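# Wire baskets and table tops - common questions

These are the questions we get most at the Kenville hire desk. Odette Hamel updates the page each August.

**How should I store cups in a basket?**
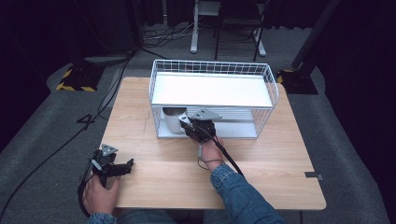
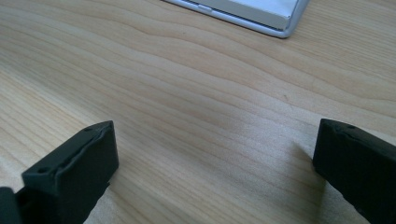

Start with how many cups you'll reach for in a day, and keep only those in the basket. A flat panel across the upper part gives you a second level for saucers or tea towels. With the white cup standing under the white panel, towards one end, there is still space beside it for another. Stand cups upright, and lift the panel off before you pull out anything tall.

**Will the wire scratch a wood-grain top?**

It can if you drag it. Lift the basket with both hands, or put felt dots under the corners. A pack of 400 dots is 7 dollars at the desk.

**How do I clean the table?**

Damp cloth, then a dry one, along the grain. Don't use the Besson spray - it leaves a grey film. Small dark specks usually wipe off with warm water.

**What weight can the basket take?**

We haven't tested it. Cups and small plates are fine. Leave cast iron on the shelf.

**Can I hire a basket without a table?**

Yes, for up to 90 days. Ask for item 61 at Kenville or Grirkham.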